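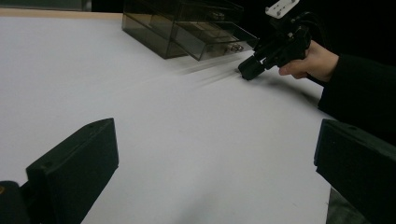

Two grippers, one see-through drawer organizer, and a little metal knob that caused a lot of trouble.

Have you ever yanked a drawer too hard and had the whole thing land on your feet? I have. So has our robot, Manar, except Manar doesn't have feet.

I'm Afia, and I help teach robots to do small jobs around the house. In October we wanted Manar to learn to open a drawer. Easy, right? You grab the knob, you pull, you stop. That last part is where it all went wrong.

To teach Manar, people hold a gripper in one hand, a bit like a big pair of tongs with a handle, and do the job themselves. The gripper keeps track of how it moves. We do this over and over, and the robot's computer looks for the pattern. We gave Manar 876 drawer openings to learn from. My arm was so tired!

Then came test day. Manar reached for the knob (good), pinched it (good) and pulled (great!). And kept pulling. The drawer came all the way out, the organizer tipped over, and paper clips went everywhere. I found one in my shoe at bedtime.

My friend Babak hit the stop button. It's big and red, and when you push it the robot freezes right where it is. Whenever Manar is switched on, one person does nothing but stand next to that button. It sounds like a boring job – I promise it isn't.

So why did Manar keep pulling? Think about how you open a drawer. You feel a tiny bump when it gets to the end, and your hand stops without you even thinking about it. Manar couldn't feel that bump. It only knew how far to pull, and it had learned that from a different organizer with much longer drawers. Four inches was fine for the old one. It was way too far for the new one.

Engineers call this kind of mix-up a failure, but nobody gets in trouble for it. We write down what happened, and then we try to make it happen again on purpose. (Yes, more paper clips.)

We fixed two things. First, we recorded lots of new openings with short drawers as well as long ones. Second, Babak added a rule to Manar's program: if the pull suddenly gets harder, let go.

We also moved our tape line on the floor farther back. Everybody except the person at the button stays behind it, even grown-ups, even me.

Manar is pretty good at opening drawers now. Next we have to teach it to close them without pinching anything – wish us luck!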